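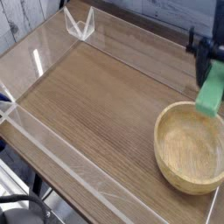

Third year running the Prenitz bypass gets "approved in principle." Approved in principle! I've got a gym membership in principle.

Look at what we have now. One bridge at Pevier, two lanes, no shoulder. Log trucks, school buses, everybody's cousin in a camper. The last traffic count said 3,725 vehicles a day, and the county's own paper says the deck was built for 2,000. So what's the holdup. Money, they say. Then the survey. Then money again.

Commissioner Aurelia Baumgartner went up to the capital in December and came back with a nice letter. No dollar figure in it, no start date. I read it twice. Her opponent Shota Ueda wants a toll, which would at least be a plan, but a toll on who? People driving to work at the Stulia mill, mostly. Bad idea. Still more of an idea than the letter.

And 87 households on the north side sit there not knowing if the route takes there backyard or not. Can't sell. Can't build a porch. Nuria Lemma stood up at the last meeting and asked for the map, just the map, and was told it's a draft.

Put the draft out. Let people be mad at a real line on real paper. Then fund the first mile, Pevier to the Aebischer turnoff, and quit sending eachother letters.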